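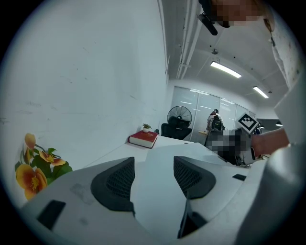 Über uns

Kann eine Maschine eigentlich schon die Spülmaschine ausräumen? Mit dieser Frage hat bei Grullgate alles angefangen, an einem Donnerstag nach Feierabend, als das Geschirr in unserer Teeküche wieder einmal bis zum Abend stehen geblieben war. Seitdem lässt sie uns nicht mehr los, und wir freuen uns, dass Sie sich auch dafür interessieren!

Wir sind ein kleines Team aus Technik, Handwerk und Hauswirtschaft und prüfen, welche Handgriffe im Haushalt und in der Werkstatt ein Greifer heute schon übernehmen kann. Dazu machen wir die Arbeit zuerst selbst vor, mit Greifern, die wir in der Hand halten, an ganz gewöhnlichen Schreibtischen, zwischen Büchern und Topfpflanzen. Bisher sind so 3.000 Aufnahmen zusammengekommen, verteilt auf 67 Tätigkeiten - vom Abräumen eines Tisches bis zum Sortieren von Schrauben, das wir gemeinsam mit der Werkstatt Smits in Pandville ausprobieren durften (vielen Dank noch einmal für die Geduld und den vielen Kaffee).

Und, können sie es nun? Ein bisschen. Ein Buch von einer Tischseite auf die andere zu legen, klappt recht ordentlich. Bei einem Spannbettlaken sieht es anders aus, und eine Pflanze so umzustellen, dass die Erde im Topf bleibt, ist für eine Maschine immer noch eine erstaunlich schwierige Sache. Wir schreiben beides auf, das Gelungene wie das Misslungene, und veröffentlichen die Ergebnisse in unserem Versuchsverzeichnis Bisow, das Sie kostenlos lesen können.

Im November öffnen wir wieder unsere Räume für Schulklassen, Betriebe und alle, die einfach neugierig sind. Bringen Sie gern eine Aufgabe von zu Hause mit - je lästiger, desto besser! Anmelden können Sie sich über das Kontaktformular.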